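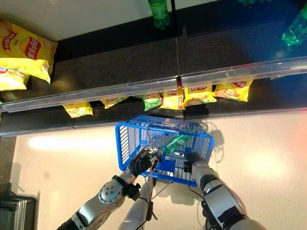
Wenn der Stopp die Hand öffnet

Ein humanoider Roboter lernt einkaufen und lässt dabei seinen Korb fallen. Der Grund lag in einer Funktion, die eigentlich schützen soll.

Lesezeit: 3 Minuten
Drucken | Per E-Mail senden

Der Fehler trägt die Nummer 852. In der Halle der Firma Joller sprechen die Techniker diese Zahl inzwischen aus wie den Namen eines schwierigen Kollegen. Im Handbuch steht dazu ein einziger Satz: Gelenkmoment außerhalb des erwarteten Bereichs. Was an jenem Vormittag im Oktober geschah, ist damit nur zur Hälfte beschrieben.

Die Aufgabe war einfach. Der Roboter sollte mit der linken Hand einen Einkaufskorb halten und mit der rechten eine kleine Tüte Chips aus dem unteren Fach nehmen. Eine Flasche lag schon im Korb. Den Auftrag hatte die Handelskette Stestard gegeben, die wissen wollte, ob eine Maschine nach Ladenschluss Bestellungen zusammenstellen kann. Die Hände kommen von Texier, die Steuerung schreibt Joller selbst.

Die rechte Hand kam zu flach an das Regal. Zwei Finger gerieten hinter die durchsichtige Preisschiene, die Steuerung meldete einen gelungenen Griff, und der Arm begann zu ziehen. Drei Sekunden lang zog er an einer Schiene, die er für eine Tüte hielt. Dann erschien die 852, der Roboter stoppte, und die linke Hand verlor ihre Kraft. Der Korb fiel auf den Boden.

Verletzt wurde niemand. Die Flasche blieb ganz, die Schiene bekam einen Riss und wurde noch am selben Tag ersetzt. Trotzdem hat Joller die Versuche unterbrochen.

Durchsichtig, glatt und genau im Weg

Dass ein Griff misslingt, gehört in diesem Fach zum Alltag. Chipstüten sind für Roboter unangenehme Gegenstände: Sie glänzen, sie geben nach, und ihre Form ist nach jeder Berührung eine andere. Klarer Kunststoff ist noch schwieriger. Die Kamera sieht vor allem, was sich darin spiegelt, und die Tiefenmessung geht an manchen Stellen einfach hindurch.

Im unteren Fach kommt beides zusammen. Die Hand muss über die Schiene greifen, mit dem Handgelenk nach unten geneigt, und die Finger haben dabei wenig Platz. Die Drucksensoren spüren zwar einen Widerstand, aber woher er kommt, können sie nicht sagen. 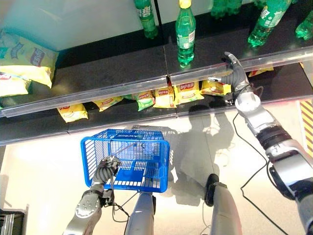

Ein Stopp, der loslässt

Die ernstere Frage betrifft die andere Hand. Nach einem schweren Fehler schaltete die Steuerung beide Arme kraftlos. Diese Regel stammt aus der Zeit, als die Arme noch ohne Last getestet wurden, und sie hatte damals einen guten Sinn: Wer zwischen Arm und Regal eingeklemmt ist, soll sich befreien können. Bei einer Maschine, die etwas trägt, bedeutet dieselbe Regel jedoch, dass die Last fällt. Ein Korb knapp über dem Boden richtet wenig Schaden an. Über einem Fuß, oder mit Glasflaschen gefüllt, sähe der Bericht anders aus.

In der Risikobeurteilung kam der Fall nicht vor. Sie behandelte den greifenden Arm sehr ausführlich, den haltenden Arm fast gar nicht. Im internen Bericht, den die Redaktion lesen konnte, heißt es dazu trocken, man habe »die tragende Hand als Möbelstück betrachtet«.

Was geändert wurde

Joller hat die beiden Arme in der Software getrennt. Meldet der rechte Arm einen Fehler, bleibt er stehen und wird weich – die linke Hand hält ihre Kraft und senkt den Korb langsam ab. Der rote Notausschalter nimmt weiterhin überall den Strom weg. Texier prüft eine mechanische Sperre für die Finger, die auch ohne Strom hält, und hat dafür noch keinen Termin genannt.

Auch am Greifen selbst wurde gearbeitet. Vor dem Ziehen hebt die Hand den Gegenstand jetzt leicht an. Bewegt sich nichts, öffnet sie sich wieder und versucht es aus einem steileren Winkel. Das kostet Zeit, und bei Stestard ist man darüber nicht glücklich.

Die nächste Versuchsreihe soll in Maltley stattfinden, in einer Filiale, die wegen Umbau geschlossen ist. Die Regale dort haben ebenfalls durchsichtige Schienen. Bis der neue Ablauf abgenommen ist, darf während der Fahrt niemand in Reichweite der Arme stehen.

2 Kommentare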